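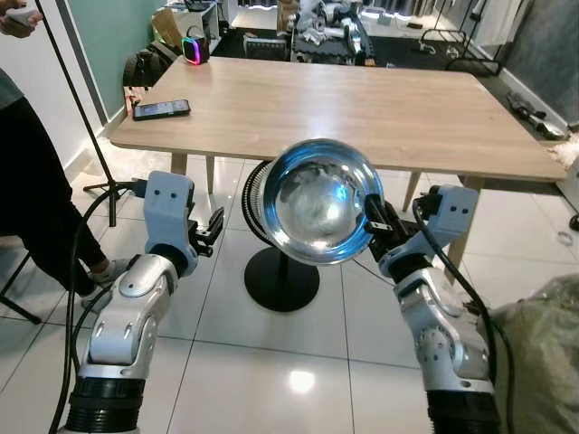
Why does my right arm keep letting go of the lamp the second the wrist turns, a reader of the last page wanted to know, and could it be the cable and not the gripper? Could be! It's usually one of the two, and they're a pain to tell apart, so let me go through how I set up our two-arm cell at Nerdale and how I look after it, cables and grippers both.

The arms are the light Kodby pair, white and silver, run from a laptop with Wultidix. If yours are a different make the menus won't match, but the order of work should carry over fine.

What you need

A hex key set, a roll of soft hook-and-loop strap (please, no zip ties, I'll get to that), a lint-free cloth, rubbing alcohol, a strip of thin rubber sheet, and something awkward to pick up. I love a metal reflector lamp for this. The rim is thin and curved and slippery, the head is heavier than you'd guess next to a skinny stem, and if your jaws are even a little off it lets you know right away.

Step 1. Bolts first

Power everything down and push the emergency stop in. Go around the base bolts on both arms and snug them up in a cross pattern, a bit at a time. Then grab the first link and give it a gentle rock. You want no click at all. I once spent a whole Saturday chasing "gripper slip" that was one loose base bolt (I had tuned everything else in the building by then).

Step 2. Run the cables

Here's where most of the trouble lives. Each arm gets its own cable, and it needs a loop generous enough that the elbow can fold all the way without pulling. I let the left one swing wide on the outer side of the arm. The right one comes off the gripper and follows the arm down to the base.

Leave 6 inches of slack at the wrist. Strap the cable to the middle of each link and never right at a joint. Now the zip tie thing: they dig into the jacket, you pull them tighter than you meant to, and months later you get a gripper that opens all by itself at one exact wrist angle. Soft strap gives a little, and you can undo it without a knife.

When both cables are on, move each arm by hand through its whole reach, with the power still off. Watch the plug at the gripper. If it tips or goes tight anywhere, redo the loop before you go on.

Step 3. Clean the jaws

Wipe the inner faces with alcohol and let them dry. Ours are black, so they hide grease really well, and I run a fingertip over them to be sure. If the faces feel glassy, stick on fresh rubber. Cut it a hair narrower than the jaw so the edge doesn't peel back when it drags across a rim.

Step 4. Zero the grippers

Release the emergency stop, power up, and home one gripper at a time. In Wultidix open the tool page, close the jaws on nothing, press Set Zero, then open all the way and press Set Open. Do the left, then the right. If you do them together and one stalls, the error box won't say which (I've complained, we'll see).

Next, grip force. I start at 18 on the slider and go up in small steps. For the lamp I ended up at 52, and I wouldn't go much higher on thin metal or you'll leave a mark in the rim.

Step 5. The lamp test

Stand the lamp on the floor where both arms can get to it, disc base flat, cord laid out behind and well away from the joints. Unplugged, obviously, and the head cold. Mind the ribbed ring at the back of the head too, those edges aren't something you want jaws landing on.

Bring the right gripper to the rim so the jaws straddle it square. Keep the left one open and a little way off. Close the right, wait a second, then lift just until the base clears the floor, and turn the wrist slowly one way and back.

Now for that reader's question. If the lamp slides gradually, it's the jaws: clean them again or add a bit of force. If it drops all at once and always at the same angle, suspect the cable. Set the lamp down, move the plug end with the arm parked, and watch the gripper status line in Wultidix. A flicker means a new cable. I get mine from a little parts shop in Villanueva, and I keep one spare on the shelf at all times.

Do the lift 9 times on the right arm, then swap sides and do the same with the left. One bad lift and I go back to step 3.

Keeping it that way

I wipe the jaws every morning before I start, and check the straps once a week. In January the room gets dry and the rubber hardens up fast, so I swap it sooner then. Write your force number on a bit of tape on the arm's base. You will forget it, and the software update will too.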